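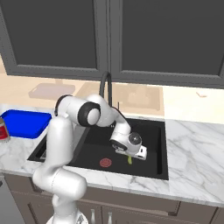 She moved to Vimwood for a job that lasted two months, and stayed for the bakery. "I'd like to say it was the sea air," she says, "but it was the cheese scones."

We are talking at her kitchen table in April, with the back door open because it is finally warm enough to pretend. Her husband still works in Limel during the week and comes down on the late train. He brings washing. She has stopped commenting on this.

"People ask if we're all right, in a lowered voice, as if one of us was ill," she says. "We're fine. We get on very well from Monday to Thursday."

The weekends are what I came to hear about. Last year the pair of them decided to walk the whole of the Latuheru path in day trips, starting from wherever the bus would drop them. She bought boots. He bought a book about boots. The first outing was meant to be a gentle stretch to Fleser, with lunch at the pub on the green.

"The pub was shut. It had a very nice sign saying so. We ate 29 mint imperials between us on a bench, and I know it was 29 because he shared them out, and I got the 14."

They have kept going all the same. She writes down each walk in a school exercise book: the weather, the bus, who was in a mood. There is a whole page on a cow. When I ask how much they have left to do she goes to fetch the map, can't find it, and comes back with a tin of flapjacks.

"He'd tell you to the yard," she says. "I'd tell you which places do a decent pot of tea."

Does she miss Limel? She thinks about it for longer than I expected. She misses the Portuguese café by the station, and being able to buy a light bulb after six. She misses her friends, though more of them visit now than ever rang the bell when she lived ten streets away.

"They come for the beach and it rains, and then they're stuck in here with me and a jigsaw. We've got one with 1071 pieces. I don't know who decides on a number like that."

This weekend it is her sister and both nephews, and the plan is crabbing off the harbour wall, then chips. The husband has been told to bring his own towel. His train gets in at ten past nine – she'll be at the station by nine, she says, in case it's early, though it never has been.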